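What I Learned From Keeping a Paper Calendar

2022-03-01

So back in the fall I gave up on the calendar on my phone. I didn't delete it or make a speech or anything, I just stopped opening it, and bought a big ugly desk calendar from the Becerra stationery shop for 15 dollars (15 dollars! for paper!). My sister Anayeli thought I'd last a week.

The thing that pushed me over the edge was the dentist. I had three different reminders set for the same cleaning and I swiped every one of them away while standing in line for a sandwich. Then they charged me the no-show fee. I was so mad at myself I bought the calendar that same afternoon, plus a pack of Badine pens that I will defend to anybody who says a pen is a pen.

For the first month I wrote down everything. Trash night, when I changed the furnace filter, what we had for dinner. Way too much. By the holidays the little squares were so crammed I couldn't find the one thing I needed, and I missed Estrella's recital by an hour after writing the time so small I read the 5 as a 6. She has forgiven me. Her mother is still thinking it over.
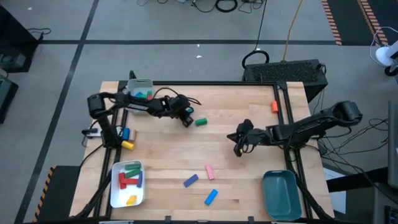
Light wood, black rails and one loose green block.

Now I have rules, sort of. Only things with a time attached go in the squares. Everything else goes down the margin, and if it's still sitting in the margin when I flip the page, I have to copy it over by hand. You would not believe how fast a chore gets done once you've copied it twice. "Call about gutters" moved from page to page all winter and I finally called, mostly out of spite. They came out and it took the guy 19 minutes, and I'd been dreading it since Halloween.

Pencil for maybe, pen for yes. I stole that one from Jovita Nava, who ran the front office at my first job in Edham and kept the whole place going out of a single green ledger. I used to think she was hopelessly old-fashioned. I was 22 and thought I'd remember everything forever!

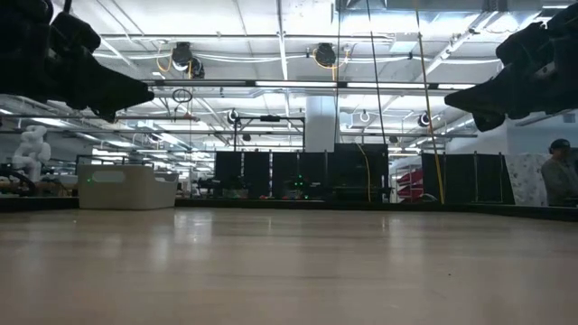 I do still use the phone for anything that moves around on me, like Ezekiel's work schedule, which changes if you look at it funny. On Sunday-type evenings (whichever night I get to it, really) I sit down with tea and his schedule and copy over what matters. It's maybe my favorite part of the week now. I know how that sounds.

The other nice surprise is having something to look back at. I flipped through the old pages yesterday and found the night the power went out and we ate all the ice cream, and the morning we drove to Relcombe for a lamp and came home with a different lamp. I'd forgotten both. My phone has all my old appointments in there too, I guess, but I've never once gone looking.

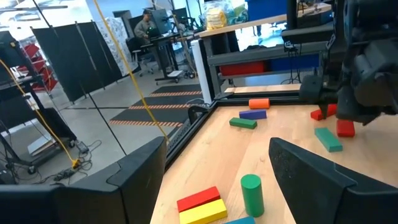 Red on yellow, with the green cylinder standing next to them.

Next up is April, which already has two birthdays and a root canal in it, all in pen. If any of you have a good trick for things that repeat every other week, please tell me in the comments. I've been drawing tiny stars and I've lost track of what the stars mean.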